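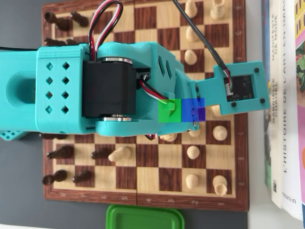 Marit Oxley
Reviews Editor, Regional Data

19 May 2018

Floria 2: district poverty tables from household survey files

Floria is a desktop program that takes a household survey and a census file and produces poverty tables by district. It is sold by a small firm in Vondport, mostly to county planning offices and to the consultants who work for them. Version 2 replaces the old command window with menus and adds a map view. I used it on two jobs I had already done by hand, which gave me something to check it against.

The first job was Čierny, a large and mostly farming district with a high population. The second was Hirkeck, which is small, dry and thinly settled. The pair is useful for testing because they trade places depending on the measure. Čierny has more poor people. Hirkeck has a higher share of its people below the line. A report that says one of them is "the poorest" without naming the measure is going to start an argument, and both districts have had that argument in their local papers.

Floria handles this better than the first version did. Every table now prints the headcount and the rate side by side, and the column titles say which is which. You can turn either one off, but the title of the table changes when you do, so a page pasted into a report still says what it shows. The old version labeled both "poverty level," and I have seen a budget paper that added the two together.

Loading data

The import screen reads comma-separated files and the two common statistics formats. It asks for the weight column, the cluster column, household size and total spending. If no weight column is given, the program stops and says so. The earlier release carried on with equal weights and left no note in the output.

Household size deserves care. Floria assumes by default that you want to count people, and multiplies each household weight by size. If your file already holds person weights, it will multiply again. There is a check box for this at the bottom of the second screen, and it is off by default. With Čierny I missed it on the first run and got a rate that was too high, as you would expect where poorer households are also the larger ones. The manual covers the point in a footnote. It should be on the import screen in plain sight.

Survey files with more than 40 columns are cut down at import. You choose which to keep. I don't mind the limit, but the list shows only column names and no labels, and names such as q17b_r mean nothing without the questionnaire open beside you.

Choice of measure

You can set the line in three ways: a fixed amount, a share of median spending, or a cost-of-food basket with an allowance for other needs. All three worked as described. The basket option accepts separate prices for town and country, which matters in Čierny, where rents in the main town are far above those in the villages.

Income per head is also offered as a ranking measure. I would leave it alone for districts like these. Farm households eat much of what they grow, and unless that food has been given a value in the survey, a district of small farms will look poorer than it is. Floria has a field for home-grown food. Leave it blank and the program treats it as zero, with no warning.
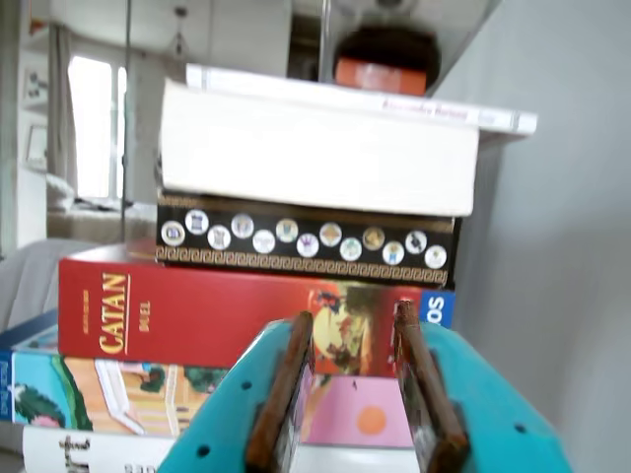
Margins of error are where most of my time went. A national survey may visit very few clusters in a district the size of Hirkeck, and the estimate swings widely as a result. Floria now prints the interval next to every rate and grays out any district with fewer than 10 clusters. Hirkeck had 7, so it came out gray. I think that is the correct result. The rate is still printed, and a reader can see that its interval overlaps those of several neighbors.

For cases like that there is a model option that borrows strength from the census. It fits spending on things both files record (roof, water source, schooling of the household head and so on) and predicts the rest. My hand-built model and Floria's gave close figures for Čierny. For Hirkeck they differed by more than I would like, and the log did not hold enough detail to find out why. The coefficients are saved. The list of households dropped for missing values is not.

Rankings and maps

The ranking table lists districts from first to last and has no way to show ties. Two districts whose intervals overlap almost completely still get different ranks. I export the table and group them by hand.

Maps are clean and print well in black and white. The default shading shows the rate. You can switch to headcount, but shading whole areas by headcount favors large districts to the eye, and dots would do the job better. Dots are not offered.

Boundary changes are the other weak point. The census I used was taken before Hirkeck was split off from its parent district, and the survey was taken after. Floria will accept a lookup file that matches old wards to new districts, but it does not check that every ward is matched. Unmatched wards are left out of the totals. Compare the total population on the summary page with the census total before using anything.

Support

I sent two questions and had a clear written reply to both. The missing list of dropped households is due to be fixed in the August update. The reply on ties said they had no plans.

Licenses are per machine, and the map files are sold separately. An office that already has someone comfortable with survey weights will save a good deal of table-building with it. An office without such a person should get the weights checked by somebody outside before the first table goes into a budget paper.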